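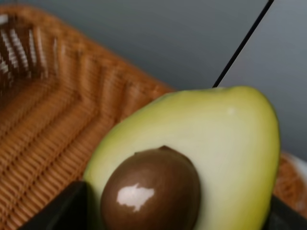 Figure 7. Wrist camera view, avocado half at the basket.

Section 4: Running the Produce Basket Demonstration for Visitors

This section covers the basket demonstration as it is run at open days and booked visits. It assumes the arm is bolted down, the emergency stop has been tested, and the wrist camera is connected as described in Section 3. If you are running the demonstration at the Plestusbridge site, read the note at the end of this section before you start.

The demonstration takes one operator at the console and one host at the barrier. Do not run it alone while visitors are in the room.

4.1 Before the doors open

1. Switch on the controller and wait for the green lamp. The arm does not move at this stage.
2. Start the Munach console program and log in with the demonstration account. Do not use the service account. It allows speeds above the visitor limit.
3. Check that the speed limit on the first screen reads 100 millimeters per second. If it shows any other value, open Settings, then Visitor Mode, and load the profile again.
4. Wipe the camera lens with the dry cloth from the kit. Do not use glass cleaner.
5. Wipe both gripper fingers and look for nicks or flat spots along the inside faces. Replace a damaged finger before the visit.
6. Place the basket inside the taped outline on the table. The outline is larger than the basket to allow for small differences in position. The arm will stop with message 313 if the basket is outside it.
7. Send the visitor screen to the large display and confirm that the wrist camera view is showing.

CAUTION: Keep hands out of the taped area whenever the arm lamp is amber. The arm can move without further warning.

4.2 Setting the light

The color of the cut face and the shine on the seed both change with the room light. A bright spot on the seed is normal and does not need correcting. Window light falling straight on the table is a problem, mostly in the late afternoon.

1. Lower the blinds on the window side.
2. Turn on the two ceiling panels over the table. Leave the panels over the seating off.
3. Move the arm to View Position using the console button.
4. Look at the camera view. The outline of the avocado half should be easy to tell apart from the basket weave and the gray background.
5. If the seed and the flesh both wash out to white, lower the exposure one step at a time until the seed shows brown again.

Note: The weave close to the lens may look soft. The focus is set for the item between the fingers. Do not refocus on the basket.

4.3 Running the pick

1. Ask the host to confirm that all visitors are behind the barrier.
2. Press Ready. The lamp turns amber.
3. Press Approach. The arm moves over the basket and stops with one finger on each side of the avocado half.
4. Wait here while the host explains the view on the large display. Visitors usually want to look at this for a while, so do not hurry to the next step.
5. Check the position of both fingers in the lower corners of the view. If only one finger can be seen, press Back and repeat step 3.
6. Press Close. The fingers stop when they reach the set force.
7. Press Lift. The arm raises the item and holds it over the basket.
8. Press Return to lower the item. Wait for the fingers to open fully before pressing Park.

The force setting for the avocado half is stored under item number 791. Do not use this setting for other items in the kit. The egg and the bread roll have their own entries and are covered in Section 5.

CAUTION: If the item slips, press Stop and let it fall. Do not reach in to catch it.

4.4 Letting a visitor press the buttons

Visitors may press Approach, Close, Lift and Return when the operator is standing at the console. Ready and Park are for the operator only. With school groups, lock the remaining buttons from the Visitor Mode menu first.

A visitor who presses Close too early will see message 118 or no movement at all. In both cases press Back and let them try again. There is no need to restart the program.

4.5 If something goes wrong

Camera view frozen: Press Park, unplug the camera cable at the controller, wait until the camera icon turns gray, and plug it in again.

Arm stops on the way down: Check the basket position against the tape. Clear the message and press Approach.

Fingers close but the item does not lift: Confirm that the right item number is loaded, then wipe the finger faces again.

Lamp turns red: End the demonstration. Follow the restart procedure in Section 8 after the visitors have left the room.

4.6 After the visit

1. Press Park and wait for the green lamp.
2. Close the console program. The visit log is saved when the program closes. It holds the last 1000 picks, and older entries are overwritten.
3. Put the items back in the Vávra case and close both latches.
4. Cover the camera lens.
5. Turn off the controller.

Note for Plestusbridge: The table there is lower than the one at Nirkbridge. Load the profile named PLB before step 3 of 4.1. The blinds on the door side were removed in March, so use the folding screen from the storage room and stand it between the door and the table. The screen must not block the path to the emergency stop.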